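Zollero Wallet User Guide
Section 6: Setting Up a Wallet and Receiving Your First Token
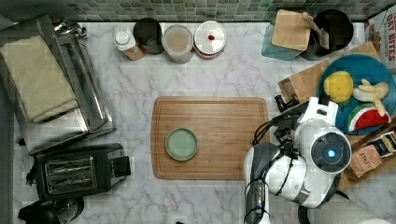 This section applies to the desktop edition of the wallet. Users of the mobile edition should consult the separate guide, as the menus differ in several places.

Before you begin

Close any other wallet extension in your browser. Two extensions running together may compete for the same connection request, and the Patov marketplace will respond only to the first.

Creating the wallet

1. Open the application and select New Wallet.

2. Enter a password. It protects the wallet on this computer only and cannot be used to restore it elsewhere.

3. Write down the recovery phrase in the order shown. The phrase remains on screen for 60 seconds and may be displayed again by selecting Show Phrase.

4. Re-enter the words requested by the application, then select Confirm.

CAUTION: Do not store the recovery phrase in e-mail, in a cloud folder or as a screenshot. Support staff will never ask for it. Any person who holds the phrase can move the contents of the wallet.

Connecting to the marketplace

5. In the wallet, open Networks and select Pitkänen. The status light turns green when the connection is complete.

6. On the marketplace page, select Connect and approve the request in the wallet window. Check that the address shown in both places is the same.

7. Select Receive, copy your address and give it to the sender. Incoming tokens appear under Collectibles after 2 network confirmations.

NOTE: Collectibles issued before version 2 of the Multumstead contract are listed under Legacy Items. They can be viewed and transferred – but not offered for sale – until they have been converted.

If a token does not appear

Select Refresh and wait for the list to reload. If the message "Error 104" is shown, the wallet is set to a different network; repeat step 5. For any other message, send the transaction number to the support desk, marked for the attention of Haruto Hayashi. Do not ask the sender to repeat the transfer while an inquiry is open.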